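居家用品 > 收纳 > 使用心得

Norley 双格铁皮箱:用了几个月以后的评价

先说明一下,中文是我长大以后才学的语言,如果有的句子读起来有一点硬,请大家原谅。我会尽量把每件事写清楚。
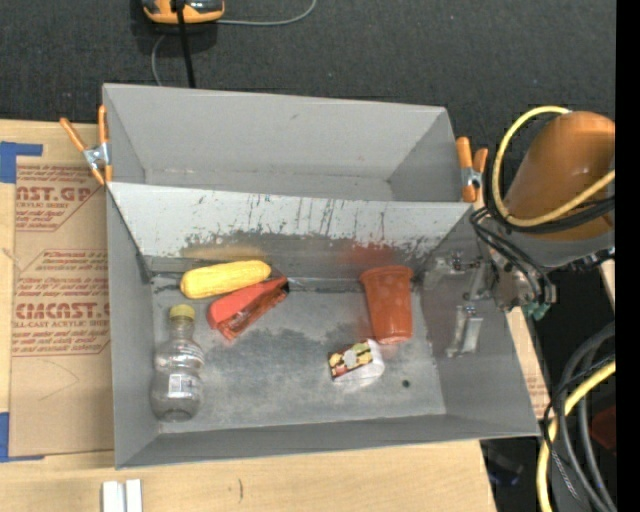
我在去年七月买了这个箱子,店的名字叫 Skasska,在 Guresham 的老街上,卖的东西很杂,有锅,有工具,也有一些从工厂收来的架子。价格是 324 元。对一个铁皮做的箱子来说,这个价格不便宜,我在店里走了两圈才决定付钱。同一个架子上还有 Eide 的塑料箱,价格低很多,颜色也好看。我选 Norley,是因为我以前的塑料箱都从角上裂开,我不想再买一次会裂的东西。

箱子是灰色的,表面没有花纹,里面分成前后两格,前面的比较大。两格中间有一块斜的隔板。我刚看到的时候以为隔板是装歪了,问了店员,他说 Norley 这个型号本来就是这样。习惯以后我觉得斜面有好处:把小东西从后面往前面一推,它就顺着滑到大的那格里。不过后面那一格也因此变得不太好用,手伸进去会碰到隔板。我试过在后格放筷子、放抹布、放电池,每一样都放了几天又拿出来。现在我干脆让它空着,需要临时放一下钥匙的时候才用。

前面的大格才是我真正使用的地方。我家里没有专门放杂物的抽屉,所以进门以后手里有什么,就先放在这里,晚上再整理。玉米、空的塑料瓶、杯子、小包装的零食,都可以在一起。瓶子我会留着,等多一点再拿去回收。我知道有的读者会说食物和空瓶子不应该放在同一个箱子里,我同意。带皮或者要洗的东西我才放,切开的东西我不放,直接进冰箱。

大格的深度我很满意。一个瓶子放在旁边,杯子横着放,还剩下手可以活动的地方。这一点看起来很小,可是我用过几种深而窄的箱子,每次找东西都要把上面的全部拿出来,时间长了就不想整理了。Norley 的箱子比较宽,看一眼就知道里面有什么。我母亲眼睛不太好,她也说这个箱子容易找东西,红的和黄的东西在灰色上面特别清楚。

下面说一说缺点。

第一个缺点是表面容易留下痕迹。我的箱子现在看起来很旧,隔板上半部分还是浅色的,下半部分已经有很多深色的条纹和划痕,还有几块磨掉了,边缘不整齐。箱底也是一块深一块浅。我没有用过钢丝球,只用软布和温水,所以我认为这层表面本来就不够结实。如果你喜欢东西一直像新的一样,请不要买这一款。我自己不太在意,因为工具用旧了是正常的。但是 324 元的箱子,我希望厂家把隔板下面做得好一点,那里是东西最常碰到的地方。

我给 Norley 写过邮件,问能不能单独买隔板。他们回信很有礼貌,说隔板不单卖。我又问能不能补漆,他们说可以,可是没有告诉我用哪一种漆。我后来在 Skasska 看到一种灰色的金属漆,拿在手里比了很久,颜色好像差一点,就没有买。

第二个缺点是声音。铁皮很响。晚上往里面放一个金属的勺子,隔壁房间也能听见。我在箱子底下垫过一块薄的毛毡,声音小了一些,可是毛毡会跟着箱子走,擦桌子的时候很麻烦。现在我把箱子直接放在浅色的木头桌面上,移动的时候先抬起来,不拖。请注意这一点,箱子自己的重量是 3,000 克,拖几次桌面就会有印子。我的桌子右角有一条,是第一个星期留下的,到现在擦不掉。

第三点我不知道算不算缺点。箱底有一个小圆孔。说明书只有一张纸,上面写了尺寸、重量和清洁的方法,没有写圆孔是做什么的。我问了两家店,得到两个不同的回答,一个说是流水用的,一个说是固定螺丝用的。对我来说影响不大,只是很小的东西(比如图钉或者药片)请不要直接放进去,最好先放在小盒子里。我有一次找一颗衬衫的扣子找了很长时间,最后在桌子上,就在箱子的下面。

清洁方面,比我想的简单。大格的底是平的,布可以一直擦到边。墙和底相接的地方会积一点灰,用旧牙刷就可以。后格比较麻烦,因为隔板是斜的,下面的角落手指进不去,我用一根筷子包着布来擦。洗完以后一定要擦干,不要让它自己晾干。我有一次懒,早上看到水留下的白圈,用醋擦了两遍才淡下去。醋的味道在铁皮上留得很久,这个我事先也没有想到。

边缘的处理我给好评。我用手摸过所有的边,没有会割手的地方。我以前在市场上买过一个没有牌子的铁盒,第一天就割破了手指,所以拿到 Norley 的时候,我先检查的就是这个。家里有小孩的朋友可以稍微放心,但是铁皮的角还是硬的,不要放在小孩跑来跑去能碰到头的高度。

还有人问我(在上一篇文章的留言里),能不能用它来放厨房的油和酱油。我的意见是最好不要。油滴在这种灰色的表面上不容易看见,等你看见的时候已经粘了灰。放干的东西、有包装的东西、轻的东西比较合适。蔬菜里面,玉米和土豆很好,叶子菜不行,叶子会贴在铁皮上面,第二天很难看。水果我放过苹果和橘子,苹果碰到铁皮容易有伤,下面需要垫一张纸。

和 Eide 的塑料箱比较一下。我姐姐家用的是 Eide,她的箱子有盖子,可以叠起来,放在柜子里很省地方。Norley 没有盖子,也不能叠,只能放在桌子上或者架子上。Eide 拿起来很轻,一只手就可以。可是 Eide 的箱子装满以后两边会往外鼓,Norley 不会,怎么装都是直的。如果你的东西要经常搬,请买 Eide。如果箱子放好以后不再动,我觉得 Norley 更舒服,手伸进去的时候它不会跟着滑。

我还想提一下颜色。Norley 只有这一种灰色。店员说以前有过白色的,卖得不好,就停了。灰色放在我的房间里很合适,我的地毯是深灰的,家具是浅色木头的,所以不显得突然。放在颜色很多的厨房里会不会太冷,我不能替别人回答。我的一个邻居看见以后说像车间里的东西。她说得没错,但是我喜欢。

最后写一下我给的分数。满分是 5 分,我给结实程度满分,大格满分,后格给 2 分,表面给 2 分,说明书给 1 分。总的来说我会推荐给已经知道自己要放什么的人。还没有想好的人,可以先用一个纸箱试几天,看看自己需要的是宽的还是深的,再决定要不要花这个钱。Skasska 的店员告诉我,没有使用过的箱子可以退,要带着那张说明书。我的说明书已经不知道放在哪里了,所以我也退不了。

如果有人找到合适的灰色补漆,请在下面留言告诉我牌子和颜色的号码,谢谢。

2024年4月9日

相关文章
Eide 带盖塑料箱:我姐姐家的使用情况
Guresham 老街买家居用品,哪几家可以慢慢看
浅色木桌面上的印子怎么处理
毛毡垫、软木垫和硅胶垫的比较
Skasska 的旧架子值不值得买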